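Mixed-species exhibit

A mixed-species exhibit is an enclosure in a zoo, aquarium or wildlife park in which animals of two or more species live together and share some or all of the available space. The term is also used for walk-through aviaries and for large drive-through paddocks. It is not normally used for enclosures that merely look continuous to the visitor but are divided by hidden ditches or fences, which are called panoramic exhibits.

Background

Early menageries usually kept each kind of animal in its own cage, often arranged by family so that visitors could compare one cat or one monkey with the next. Birds were the main exception. Aviaries with many species were common long before the same approach was tried with large mammals, and ponds with assorted ducks, geese and flamingos were a standard feature of public gardens.

The wider use of mixed exhibits followed the move toward larger outdoor enclosures and geographic themes. Once a zoo had built a grassland paddock of several acres for giraffes, it made sense to let antelope graze the same ground. Many older institutions have only a few such exhibits, as their buildings were laid out for single species and are costly to change.

Types

African grassland exhibits are the most familiar type. They typically hold giraffes with zebras, ostriches and one or more kinds of antelope. Smaller grazing animals may be added if they have places to retreat to.

South American exhibits often combine rheas, capybaras, maras and guanacos. Tapirs are sometimes included, though individual tapirs differ a good deal in how well they accept company.

Forest and primate exhibits make use of height. Small monkeys such as tamarins and marmosets occupy the upper levels, while agoutis, armadillos or tortoises use the floor. Because the animals spend most of the day at different levels, direct contact is limited.

Walk-through aviaries allow visitors into the same space as the birds. Species are chosen by size, diet and nesting habits. Birds that take eggs or chicks are left out.

Aquarium communities are mixed exhibits in the strict sense, although the term is rarely applied to them. Reef tanks and large ocean tanks depend on regular feeding to discourage the larger fish from hunting the smaller ones.

Planning

The choice of species begins with size, temperament and the way each animal uses space. Animals that compete for the same food or resting places are harder to combine than those with different habits. Horned or antlered males may be dangerous during the breeding season, and zebra stallions are known for chasing the young of other species. Many zoos therefore keep a single-sex group of at least one species in the exhibit.

Space alone does not make a combination safe. A large open field with one water trough and one shelter can produce more conflict than a smaller enclosure with several of each. Common design features include:

— more than one feeding station, placed well apart
— low gates or creep barriers that let small animals pass and stop large ones
— logs, boulders and planted mounds that break up lines of sight
— separate night quarters for each species
— rounded corners in fences, so that an animal being chased cannot be trapped

Footing matters as well. Hoofed animals need firm, dry ground near gates, where traffic is heaviest, while burrowing animals may undermine the same area if the soil is soft.

Introductions

New animals are rarely released directly into a shared enclosure. They usually spend a period in an adjoining pen where they can see and smell the residents through a fence. The first meetings are short and supervised, and often take place in the morning, before feeding. The newcomer is normally given time alone in the main enclosure first so that it learns the position of fences, water and exits.

At Jugah, a wildlife park with a five-species grassland paddock, introductions follow a set order in which the slowest and most cautious animals enter first. Retno Sumampouw, who planned the paddock, described the method in a short guide for keepers. She advised that giraffes be settled before antelope arrive, and that zebras be added last. The guide also recommends keeping the doors to the night quarters open throughout the first 5 sessions, even if no chasing is seen.

Feeding and health care

Feeding is one of the main practical difficulties. A diet suited to one species may be harmful to another. Sheep and some related animals are sensitive to copper, for example, and should not have access to feed mixed for horses or zebras. Zoos deal with this by feeding concentrates indoors and offering only hay or browse in the shared area. Raised racks reserve leaves for giraffes, and feeders with small openings are used for rodents and ground birds.

Disease can also pass between species. Malignant catarrhal fever, which wildebeest carry without becoming ill, may be fatal to some deer and cattle. Testing before transfer, regular fecal checks and quarantine of new arrivals are standard. Parasites are harder to control in shared pasture than in single-species yards that can be rested in turn.

Visitor areas

Mixed exhibits tend to hold visitors longer than single-species enclosures of the same size, and seating is usually provided at the main viewing points. Signs must cover several animals at once, and many parks use one panel with drawings of each species instead of separate labels. Raised decks are common at giraffe paddocks because they bring people closer to head height. Indoor viewing rooms are used in cold climates, where the animals may be kept inside for much of the winter.
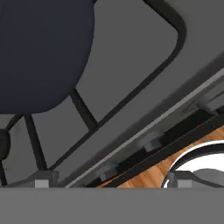
Benefits and criticism

Supporters point to the added stimulation that animals receive from one another. Grazing animals in mixed groups often show more varied movement, and some species become alert to each other's alarm behavior. Shared enclosures also use land efficiently and give visitors a better idea of how animals live alongside one another in the wild.

Critics note that injuries and deaths do occur, and that failed combinations are less often written up than successful ones. Breeding may suffer if a nervous species is disturbed at nesting or calving time. Some combinations are also criticized as misleading, especially where animals from different continents are shown together without explanation.

Examples

Wasia has a South American paddock of 7 acres, with rheas, maras and guanacos. The maras have a fenced burrow area that the larger animals cannot enter.

Hoduvberg keeps several kinds of waterfowl with wallabies in a wooded valley. The path through it closes in August while the ponds are cleaned.

Bruvlow is known for its walk-through aviary, which contains more than 1211 plants and is divided by netting into a dry section and a wet section. Ground-nesting birds are moved to a separate yard during the breeding season.

See also

Aviary
Behavioral enrichment
Safari park
Zoo design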